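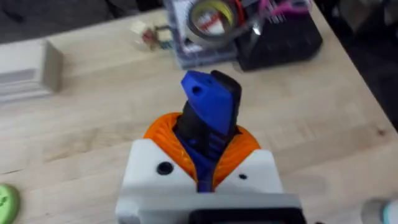 Workroom table check, Besier building, ground floor. Date of check: 11/08/2026. This list is for the big shared table and the floor close to it. The top of the table is light wood with a pale grain, and the far edge of it is crowded with items, so most of my comments are about this edge. Please read the comments also when the line says OK, because some of them ask for a small work from you.

1. Table stands level and does not rock
OK. I pushed on all corners. The felt pad under one leg is getting thin, but it can wait until the next check.

2. Table top free of splinters, cracks and sharp places
OK with comment. I went over the surface with a dry cloth and the cloth got caught one time, on the side toward the window. I sanded the place by hand. It needs a little oil, the Drostness one, not the furniture spray.

3. Far edge kept clear
NOT OK. Our rule is 12 cm free from the edge, and it was not followed. Things which stand so close can be pushed down by a sleeve. I did not move anything, as I do not know what belongs to whom. Please take your things back to the shelf before the next check.

4. Heavy things stored low
OK. The limit for the upper shelf is still 2 kg for one box. The label with the limit is losing its glue and I pressed it back.

5. Cables and extension cords
OK with comment. The cord along the wall is in good condition, no cuts and no warm plug. The cover strip on the floor has moved a little and somebody can catch a foot there. I asked for new tape.

6. Light over the table
OK. I measured 300 lux in the middle with the lamp on, same as last time. One tube makes a noise in the first minute. For me this is not a danger, only annoying.

7. Walking way to the door
OK. The chairs were pushed in. The way must stay free also during the lunch break.

8. Fire extinguisher
OK. Seal is whole, needle is in the green part. The number on the tag is 3,904 and it is the same number as in our book.

9. First aid box
NOT OK. The small plasters are finished and the eye wash is good only until the end of November. Order both from Trarkum together, then we pay the delivery one time.

10. Cleaning products
OK with comment. All bottles have a readable label. The bottle of Sebastian floor soap had the cap only half closed. Please turn it until you hear the click.

Open points from this check: 3 and 9. Small works: 2, 5 and 10. When a point is done, write your initials next to it on the paper copy, which hangs on the inside of the door. I will look at the far edge again before I sign the sheet for this month.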